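Brevuva, módulo de muñeca con cámara: probado y devuelto

Por Jelle Van der Linden

Compramos el módulo Brevuva en febrero para un trabajo concreto: acercar la mano del robot a piezas pulidas, con superficie curva, y tomarlas sin rayarlas. El fabricante, Skandside, promete que la cámara mide la distancia y que el brazo frena solo. Con cartón y plástico mate esto es verdad. Con superficies brillantes hemos tenido un fallo que considero de seguridad.
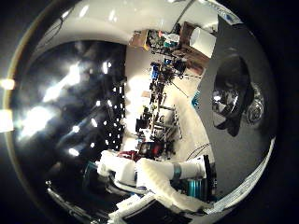 El fallo es el siguiente. Cuando la cámara mira una curva brillante, el programa toma las luces reflejadas como puntos lejanos y calcula que todavía hay espacio libre. El brazo no reduce la velocidad. De 12 acercamientos, en dos tuvo que pulsar la parada de emergencia mi compañera Telma Domínguez, y en otro la almohadilla tocó la pieza con bastante fuerza. No hubo heridos – solamente una marca pequeña y un buen susto.

Escribí al soporte de Skandside. Respondieron el 13/04/2018 y recomendaron bajar el límite de velocidad de 2000 a 800 en el menú de seguridad. Con este cambio el golpe es más suave, pero el error de distancia continúa igual. El registro de errores no muestra ningún aviso, y esto me preocupa más que el golpe.

Lo bueno: el montaje es rápido, los tornillos son de calidad y la imagen es amplia, también muy cerca de la pieza.

Lo malo: el manual español tiene solo el capítulo de instalación, y las piezas reflectantes no se mencionan en ningún lugar.

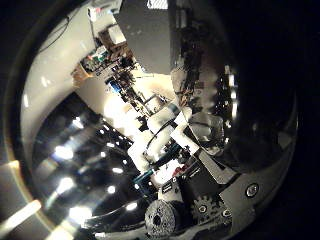
¿Lo recomiendo?

Para objetos mates, sí. Para metal pulido o superficies negras brillantes, no, salvo que ustedes añadan un sensor de contacto independiente. Nosotros probamos después el Reletti, que cuesta casi 2160 euros y es más lento, pero se detiene cuando no está seguro de la medida. Skandside aceptó la devolución sin discutir – el transporte lo pagamos nosotros.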